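Keeping Rinus running

Cleiton Portela has 3 minutes before his next run finishes, he says, so can we walk and talk. We can't really, he's wired to a headset. So we sit.

He looks after Rinus, the mobile robot at Helladberg, and more to the point he looks after the simulated Rinus, the copy that lives in a rendered apartment and does its chores there first. Setup, upkeep, repairs. Mostly repairs. The job used to be split between two people and then it wasn't.

"Morning is checks," he says. "Joint zeros, camera offsets, is the base where it thinks it is. Then I load the apartment and see what broke overnight."

Things break overnight? In a simulation?

"All the time. Someone updates a mesh. Someone changes a friction value and doesn't write it down. I come in and the base is sliding sideways like it's on ice." He shrugs. "Real robot, you get a worn wheel. Sim robot, you get a worn wheel because somebody typed it."

The runs go in batches. 2000 to a batch, started in the evening, read in the morning with coffee. Last week 103 of them failed in the same spot and he spent a whole afternoon on it. It was the doorway.
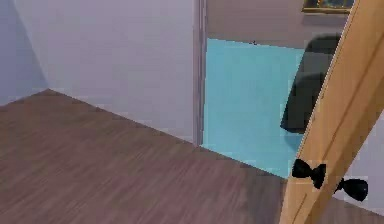

Collision shapes are the first thing he checks now after any update, before he even looks at the arm. The planner doesn't see what we see, it sees a simple hull wrapped round each object, and if the hull is fat the robot thinks it's stuck. Doors are the worst for it. The black lever handles stick out on both faces of this one, and the hull had swallowed the pair of them and a good slice of the opening as well. "So Rinus rolls up, stops, backs off, rolls up again. Bare floor in front of it, nothing in the way. It looked shy."

The fix was dull. He cut the hull into pieces, one for the slab and one for each handle, reloaded, ran a short batch. Then he went back and did every other door in the apartment the same way, which took longer than finding the fault.

"You want to do the one that hurts and go home," he says. "Don't. Do them all."

Zane Grigaitė comes in around here, looking for a cable, stays. She built the control box for the real machine and has opinions about the sim one. Her view is that Cleiton is too kind to it.

"He resets it," she says. "Anything odd, reset. I can't reset a gearbox."

"I log it and then I reset it," he says.

"Sometimes you log it."

They've worked together long enough that this goes on for a while. The log, for the record, is a plain text file called Nasach, after the first project it was kept for. Every change to the cell goes in there: date, what was touched, who, and what it was before. Cleiton is strict about that last one. "What it was before" is the part people skip and its the only part he ever needs. Zane has a paper version for the hardware, in pencil, with grease on it.

I ask about the cameras. Long sigh.

The head camera on the real Rinus gets knocked. Not much, a degree or so, but the sim has to match it or the training is for a robot that doesn't exist. So each time Zane tightens the mount she measures the tilt and sends him the number, and he types it in. Twice they've had the sign wrong. The robot spent a night looking at ceilings.

After a tilt change he parks the base in the kitchen and takes a still before anything moves.

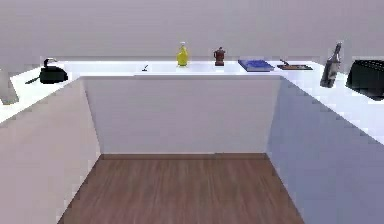 Kitchen checks are quick if you know where to look, according to Cleiton, and slow if you start admiring it. He wants the far edge of the counter level and he wants the small stuff to be readable at that distance. The yellow bottle and the little red moka pot are handy that way, both standing upright on the back run, so a rolled camera shows up in them right off. Flat things are harder. The blue book he doesn't trust at all. "From low down it's a line. If the height is off by a bit I lose it." The brightness bothers him too, those white tops nearly wash out, and he's been meaning to turn the lights down in the Rimkutė preset, the lighting file they all share. Meaning to since August.

"Others use it," he says. "I change it, I hear about it."

"You'd hear about it from me," Zane says.

What about when the real thing and the copy disagree? Who wins?

"The real one," they both say, and then Zane adds that it depends. Last spring the wrist was reading wrong and the sim had it right – she swapped the encoder and the gap went away. He keeps bringing that up. He brings it up now.

For anyone setting up a cell like this, he has a short list and gives it fast, one eye on the screen. Zero the joints before you touch the cameras. Change one thing per batch. Keep an old copy of the apartment that no one is allowed to edit, and run it when you're confused. Zane wants to add a spare mount for the head camera, in a drawer, with teh right screws taped to it. He says that isn't sim. She says it'll be his problem anyway.

Something on his monitor goes red. He leans in, reads, types a line, reads again. A wheel joint this time, left side, limit set to zero.

"Who did this," he says, to the room, and opens Nasach to find out. Zane has found her cable and is already halfway down the hall.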